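About Rarent

Rarent is an engineering company that develops data collection hardware and training methods for robots that handle cloth. The company was set up by Daichi Imai and Simão Garcia, who had worked together on conveyor sorting at Feng and left when that line of work was closed. Imai runs hardware. Garcia runs data and training.

Cloth is a narrow field. A rigid part has a known shape, and a controller can plan against it. A garment has a different shape each time it is put down, and most of the useful information is in small features such as an edge, a seam or the opening of a waistband. Our customers are textile rental firms and garment finishing plants. They want a two-finger arm that can pick up a folded item, turn it and put it down in a given position without pulling the fold apart.

How we work

Our training data comes from people. An operator holds a gripper by hand and does the task at normal speed, and the recorded motion and video are used to train the arm. Work is done at ordinary tables in ordinary rooms as well as in the shop, because a model trained in one place tends to fail in the next. We currently hold 902 hours of accepted recordings. A recording is accepted only if the fingertips stay in view during contact and the operator's path can be recovered from start to finish.

The task set is called Bonora. It covers single folds, double folds, flips, transfers and stacking. Dark garments make up a separate group within Bonora - they give the most trouble, as fold lines on black cloth have low contrast and the depth estimate drifts.
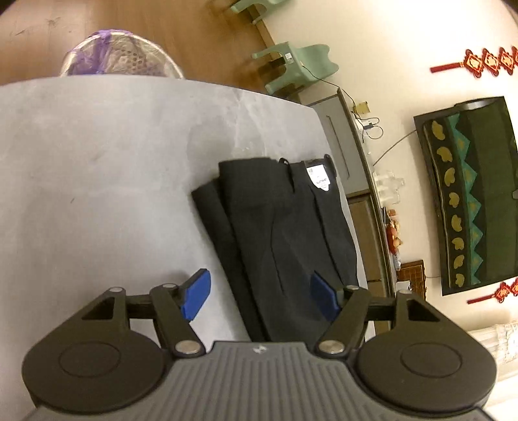
Bonora is also what visitors see first when they come to us. The open day is held every April, on a Wednesday, and starts at 9:30. It is meant for plant engineers, maintenance staff and technical schools. The last one drew 73 visitors, almost twice the number we had planned for, and the afternoon groups ran late as a result.

The open day

Each group starts with a short talk by Garcia on how a recording is made and why some are rejected. Visitors then take a hand-held gripper and try a transfer themselves. Most close the fingers too early and pinch only the top layer. The second attempt is usually better. We keep both attempts and play them back next to each other, with the finger opening plotted underneath.

The second part is the arm. It runs the same transfer under a trained policy, on garments chosen by the group from a mixed bin. We do not preselect the garments, and failed picks are left in. Imai stays at the cell during this part and answers questions on finger pads, linkage wear and cycle time. Pad wear is the usual topic. Our current pads are rated for 4000 closures before replacement, and the test log is available to read at the bench.

Visitors may bring their own garments. Items should be clean and free of pins. Sequins and open zippers damage the pads and are not accepted.

Site visits

Companies that cannot attend the open day can book a site visit. Two engineers come with one hand-held gripper and a laptop, record for half a day on the customer's own product, and send a written report. The report states which handling steps we consider suitable for automation and which we do not. No arm is installed at this stage.

Drurumura

Drurumura is our training program for operators. It takes 2 days and covers grip approach, speed, calibration checks and labeling. Operators who complete it may record for Bonora on a paid basis. Experience in robotics is not required, but steady hands and some patience with calibration are. Dates are posted on the contact page, along with registration for the next open day.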